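Rokel Prison Letters Program
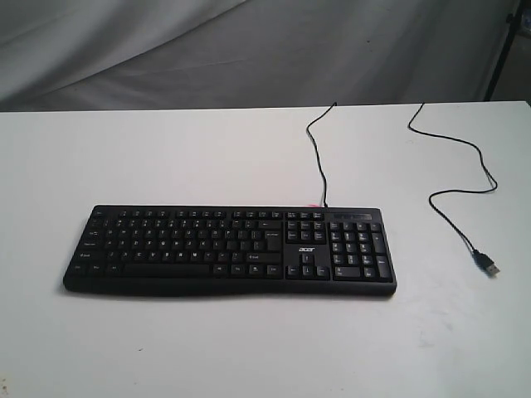

The Rokel Prison Letters Program is a Canadian correspondence and advocacy organization that opposes the death penalty and supports people serving life sentences. It was founded by members of a Catholic parish in Burkis and is governed by a six-member board.

The program matches letter writers with prisoners in countries that retain capital punishment. Writers commit to at least one letter a month and complete a short course on privacy, grief and prison mail rules. In its first year the program had 40 writers; it now has over 100.

Its quarterly bulletin, the Magagula Review, publishes essays and poems by prisoners, with their consent. An anthology of 151 pages, drawn from early issues, is used in ethics classes at Allen College.

The program takes no position on individual claims of innocence. Some victims' families have criticized this policy, and the board revised its guidelines in response to add a section on the rights and wishes of survivors.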